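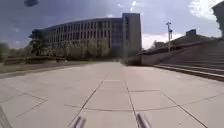 Part 6: Setting up your walking route in Ornine

Okay, you've got the app installed and your account is working, so now comes the part I like best — drawing a route. I made my first one for the Grumetside loop and I've redone it more times than I'd care to admit, so learn from my mess!

1. Open Ornine and tap New Route. If it asks for your location, tap Allow. (Pick "while using the app." The other setting ate my battery by lunchtime.)

2. Stand where you want the walk to begin and tap Drop Start. Wait for the dot to stop wandering before you move off.

3. Walk at your normal pace. Tap Add Point at every turn, and once or twice on long straight stretches if you want voice prompts there.

4. At the end, tap Finish and give the route a name you'll recognize later. Mine was called "test" for a month and then I had four of them.

5. Check the total distance. My short loop comes out at 566 yards, and if yours says something wild, delete the stray point and save again.

Note: A route holds up to 60 points. Kevin Geraghty hit the limit on his Antunes walk and split it in two, which works fine — just start the second half where the first one stops.

Caution: Don't add points while you're crossing a street. Get to the other side, then tap. You can drag the point back afterward on the map screen.

Caution: Saving needs a signal. If the little cloud icon is gray, keep the app open until it turns blue.

Sharing your route is covered in Part 7.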